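Rapport de projet – Acoustique des petites salles
Atténuation de la réverbération par rideaux lourds
Version du 20/8/25

2. Méthode

Le temps de réverbération RT60 a été relevé dans la salle Huvetti, de plan rectangulaire, par la méthode de la réponse impulsionnelle intégrée. La source était placée dans un angle et le microphone déplacé sur 12 positions. Chaque position a donné lieu à 3 mesures, moyennées par bande d'octave.

Deux configurations ont été comparées : murs nus, puis rideau en coton tendu à 12 cm de la paroi. Le calcul théorique suit la formule de Sabine – celle d'Eyring n'a été appliquée qu'à la seconde configuration.

3. Résultats

L'écart entre calcul et mesure reste faible au-dessus de 500 Hz. Dans les graves, le rideau n'a presque pas d'effet et les modes propres dominent. Les relevés de décembre, faits avec un autre microphone, ont été écartés.

4. Suite du travail

Il reste à mesurer l'effet du plissage, à surface couverte égale.
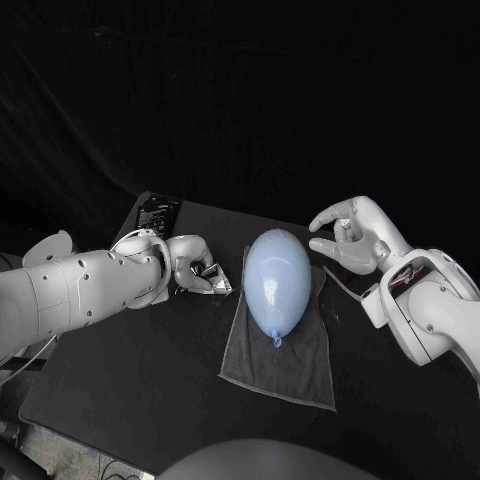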